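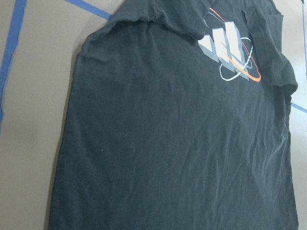

SKOLDALE, 7 June 2018

About the Skoldale Robotics Club

We teach robots to fold laundry. Parents tend to ask whether we could start with their own children, and the answer is that the robots are further along.

The club meets in the old sewing room at Skoldale High, under Orathai Ruangrit, who teaches physics and irons nothing. Membership is open to grades 9 through 12. You don't need to know how to code. You do need to be able to watch a sleeve go wrong many times in one afternoon without raising your voice.

Our main project is Grerell, an arm with a small camera at its wrist and strong opinions about collars. Students lay a shirt out on the table inside the blue tape, wrinkles and all, and Grerell has to find the shoulders, the seams and the hem before it does anything else. Dark T-shirts with a print on the chest are the current headache. A fold running across the top of one looks a lot like an edge, and Grerell is easily persuaded.

In May we took it to the Anwood Open, where a full run is 4 shirts. We finished fifth. The judges called our folding "recognizable," and we have put that on a banner.

Dues are $225 a year, with help available if you ask. We also accept old cotton shirts, clean ones please. Sign up with Ms. Ruangrit in the sewing room any day after last bell.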